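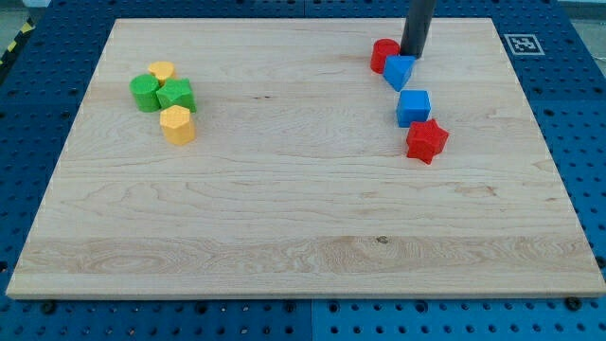 Blocks on the board, arm at the blue triangle. Greens and yellows on the left, reds and blues on the right.

Notebook, Oltberg bench, October, started 9:40 in the morning

Back on the tidying question. Lendlow still wants a plain answer to "can it clear a kitchen table yet?" and I still want to give them one that isn't a shrug. So this month is all blocks, and I'm having a great time with it.

The idea for anyone picking up this page cold: we give the arm a typed instruction such as "put the red star next to the green cylinder" and it has to get there by pushing. No grasping at all, only the rod. I know the people over on the Belkadi job think this is a step backward after all the work they put into fingers, but look at how much of a real chore is shoving. You slide the mail to one side of the counter. You push the chairs in. You sweep crumbs with the edge of your hand, you herd the screws on the bench into one corner with a ruler. I wrote down every time I moved something at home last night without picking it up and filled most of an index card before the dishes were done!

Changes since the last entry:

Speed cap lowered for the first bit of contact, then released. The old setting hit the pieces like a pool cue. Much nicer to watch now, and the triangle in particular stays under control for longer.

Tag pose is read once at the start of each run and again after every reset. Before, it was only read at startup, and if anyone leaned on the bench we spent the afternoon with everything shifted over and no idea why.

Instruction list trimmed. I took out the ones with "near" in them until we agree on what near means. (Is a block near another if there's a finger's width between them? Two fingers? My answer depends on whether I've had lunch.)

Morning runs

118 instructions, 99 finished inside the time limit. I had to check the log twice, I was that pleased. The last time we used the same list with the old speed settings we quit early out of embarrassment.

Time limit is 30 seconds per instruction. A person does any of these in a second or two, so let's keep our feet on the ground. But a person also gets bored of it, and the arm will happily do this while I eat a sandwich.

What went wrong in the rest, from my scribbles while watching:

- Triangle spins. Push it anywhere but dead center on a flat side and it turns before it travels. The arm then goes round the back to correct, overshoots, goes round again. It looks exactly like me parallel parking.
- Star catches on things. A point hooks a neighbor and now two pieces are moving. Sometimes this helps, and I've been strict and not counted it as a pass if the neighbor ended up somewhere it shouldn't.
- Going around a group. If the target is on the far side of a cluster the arm sometimes plows straight through. It gets its block there, and wrecks the rest. 4 of these, all with the greens and yellows packed together. For a kitchen table that's the failure that matters most, because the thing in the way is going to be a full glass.
- Heart is fine, which surprised me. I'd have bet money on the heart being trouble.

The cylinders I expected to roll away on us, but standing upright they just slide. Good to know. Lay one on its side and it would be another story, try that sometime.

After lunch, 1:15

Tried changing the instruction halfway through a run. "Move the blue cube to the left" and then, with the cube on its way, "no, the red cylinder." It stopped, backed off and went for the cylinder. First try! I did it again to make sure and it did it again. I think this is a bigger deal than the pass rate. Nobody tidies from a finished plan, you're always being told "leave that one, get the other one," and a helper that can be interrupted is worth ten that can't.

It does not understand "a bit more." It does understand "a little to the right," so the trouble is the wording in our instruction set and we should be able to fix that.

So, can it do chores? Sorting flat things on a clean board with good light and a marker in the corner: yes, more often than not, slowly. Rerkdale's packing bench, where they want loose parts pushed into the right zone before a person boxes them: I think that's close, and I'd be happy to try it on their real parts. Lendlow's kitchen table: no. Wet spots, tablecloths, a spoon, a cat. Ask again after the clutter tests.

To do

Penalty for touching anything that isn't the target - start small, or it will be too scared to move.
More wording for small corrections: "a bit more," "keep going," "too far."
Ask Rerkdale for a handful of real parts, including the awkward ones they don't like handing over.
Redo the triangle runs by themselves and save the force traces this time.
Tighten the rod. I can hear it ticking on the fast moves.
Copy the morning log to the shared drive before the disk fills up again.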